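I've been trying to write letters again. Real ones, with a stamp, on the paper I bought in August and then put in a drawer like it was going to write itself.

What started it was my old roommate Lucimara Marinho, who moved out to Pandville in the summer and has terrible cell service. She sent me a postcard with a goat on it and one line on the back, "Your turn." So I sat down that same night and wrote her six pages, most of it about my knee and a fight I had with the water company. It felt great! I mailed it the next morning before I could read it over and get embarrassed.

Then I got a little carried away. I wrote to my uncle Sebastião, to Vanderleia Bastos from the old choir, and to my high school Spanish teacher, whose address I found in a Christmas card from years back (that one came home again with a yellow sticker on it, which made me sadder than I expected). I wrote to Duyên Doãn too, and she texted me to say she got it, which made me laugh but is kind of cheating.

I do have a few habits now. I write in pencil first if it's someone I'm nervous about. I put the date in the corner because my grandmother always did. And I keep a list in the back of my planner of who owes who, though I try hard not to look at it. The worst thing you can do to a person is send them a letter that starts with how long it's been since they wrote!

My handwriting is still a mess. By the second page my hand cramps up and the lines start to slide downhill, and my s's turn into little worms. I bought a nicer pen from that tiny stationery place in Kilton, the one next to the shoe repair, and it helped for maybe a week. Lined paper helped more. I used to think lined paper looked like homework, and I'm over it.

What surprised me was how much I like the waiting. With email I check and check. With a letter I forget all about it, and then one day there's an envelope between the gas bill and the pizza coupons – and it's fat, and it has my name on it in somebody's real handwriting. Vanderleia's came on a day when I'd burned dinner and yelled at the dog. She'd folded a pressed fern into it. I read it standing in the hall with my coat on.

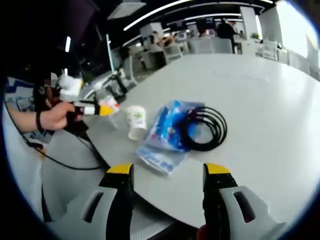 What do you write about when nothing has happened to you all week? Small stuff, like what you ate, what you're reading, and what the neighbors are fighting about. My best letter so far was two pages on a soup.

Sebastião writes the other way. His are short and full of news, who's sick and who sold the truck, and he signs his full name at the bottom like I might mix him up with some other uncle. I love those too. I've got them in a shoebox with the goat postcard on top.

Next up is Cormac Costello, who I haven't talked to since we both worked in Wolde. I've started his letter twice and thrown it out twice. It keeps coming out stiff, like I'm applying for a loan. I think I'll skip the catching up and just tell him about the time I saw a man on the bus with the same awful green hat he used to wear. If any of you have a trick for writing to someone after a really long gap, leave me a comment. I've got the envelope stamped already, so I kind of have to go through with it.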